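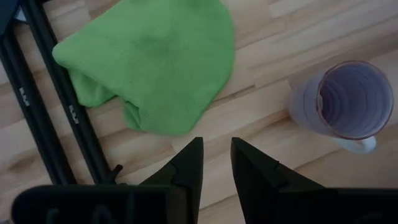 June 23, 2020

Maintenance of the Wooden Worktop: Summary of the Spring and Early Summer

The worktop in this household was installed in March by Gøran Løken, at a cost of 2,903 kroner including delivery. Readers of this blog have asked how it is cared for. The current practice is set out in the paragraphs that follow.

Daily cleaning is carried out with a green cloth, wrung out well, and a small amount of dish soap. The cloth is passed along the length of the strips. Cups and glasses are moved during wiping and are not to be left standing in water overnight. A ring left by a cup in April required sanding with 300 grit paper, followed by 400, and a faint outline remains near the sink.

Oil is applied every six weeks. Two products have been used to date. The Vatine oil gave a pleasant finish but retained its odor for four days. The Magnusson oil dried sooner and has been adopted for the time being. Particular attention is given to the seams where the strips meet, as crumbs collect there.

Precious Saludo has recommended washing the cloths separately and without fabric softener. This advice has been followed since May, and the cloths absorb noticeably better.

The next oiling is scheduled for the middle of July.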